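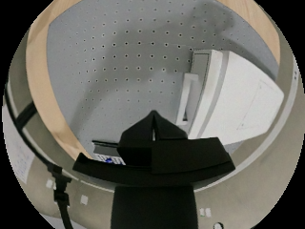
Light gray perforated board and its shadows.

Private Well Water Testing: Common Questions

Print this page | E-mail this page
Reading time: 5 minutes

These answers are for households in the Drivano area that get their water from a private well. If you pay a monthly water bill to the town, your water is tested by the town and you want a different page.

Who is responsible for testing my well?

You are. If you rent, ask your landlord when the well was last tested and ask to see the report. Town staff don't inspect private wells unless there is a complaint about a neighboring property.

How often should I test?

Once a year for bacteria and nitrate. Test again after a flood, after any work on the well or pump, or if the water changes in taste, color or smell. If a baby will be drinking the water or formula mixed with it, get a nitrate result first, even if the last one was fine.

Where do I get a kit?

Kits are kept at the Isusix office, Room 502, and at the Omlow branch library desk. They are free to pick up. You pay when you bring the samples in.

What is in the kit?

Two bottles, a form and a zip bag. The small bottle is sterile and has a bit of white powder in it. Leave the powder in, it neutralizes chlorine. The large bottle holds 500 mL and is for everything else. Don't rinse either one. 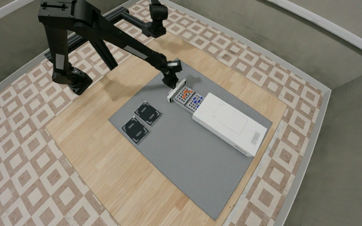 Illustration: Juwita Ngau / Isusix

How do I take the sample?

Use the kitchen cold tap unless the form says otherwise. Take off the aerator, wipe the end of the tap with rubbing alcohol and let the cold water run for five minutes. Fill the small bottle to the line. Keep your fingers off the rim and the inside of the cap, and don't set the cap down on the counter. Fill the large bottle to the shoulder. Write the time on both labels in pen that won't run.

Swing-arm faucets and pull-out sprayers are harder to get clean. If you have a laundry or bathroom tap with a plain spout, use that and note it on the form.

I have a softener. Does that matter?

It depends on what you want to know. A sample from the kitchen tap tells you what you are drinking. A sample taken ahead of the softener, usually at the pressure tank, tells you what the well is producing. Most people need the first. If you are buying a house, ask for both. You will need a second kit and each one is billed separately.

How soon do I have to bring it in?

The bacteria bottle has to be at the counter the same day you fill it. Keep it in the refrigerator or in a cooler with ice packs until then. Don't freeze it. The counter takes samples until 2 p.m. and the cutoff is firm. Bottles left in the hallway after that are thrown out and you will be asked to start over.

Can I mail it?

The large bottle, yes. The small one, no.

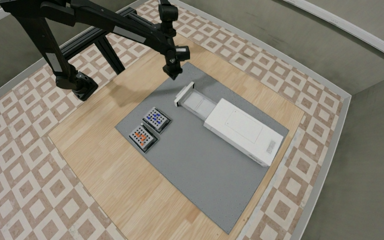

Gray work plate on the wooden tabletop, beside the open tray of the white instrument.

What does the basic test cover?

Total coliform, E. coli, nitrate, pH, hardness, iron and manganese. Arsenic and lead can be added by checking the boxes on the back of the form. Lead needs a first-draw sample, taken before anyone has used water in the house that morning, so read the separate sheet before you start. We don't test for pesticides, fuel or radon. The counter has a list of labs that do.

My report says "total coliform present." Should I worry?

Don't drink the water unboiled until you have a repeat result. Total coliform is a broad group of bacteria and many of them come from soil and plants. Finding them means surface water or dirt may be getting in somewhere, often at a cracked cap or a loose fitting. If E. coli is also present, treat it as more serious. Use bottled or boiled water for drinking, cooking and brushing teeth, and call us.

Boiling does not remove nitrate. It makes the level slightly higher as water steams off.
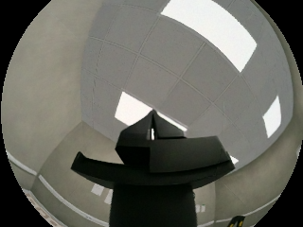 The usual next step after a positive bacteria result is to shock the well with chlorine, flush it and retest. Wait at least a week after the chlorine smell is gone before you sample. Sampling too soon is the most common reason people get a clean report and then a bad one in December, when they test again. Instructions for chlorinating drilled wells are at the counter. For a dug well, talk to a contractor first. Most of the older places along Ngui Road have dug wells.

Who sees my results?

The report goes to the name on the form. It isn't posted anywhere and isn't attached to the property record. If you sell, you may have to disclose it yourself, and your agent should know the rule.

I can't make sense of the numbers. Who can I ask?

Sugeng Tjoa takes calls about results in the mornings. Have the report in front of you, including the second page. Questions about billing or a lost kit go to Nadhirah Majimbun.

Print this page | E-mail this page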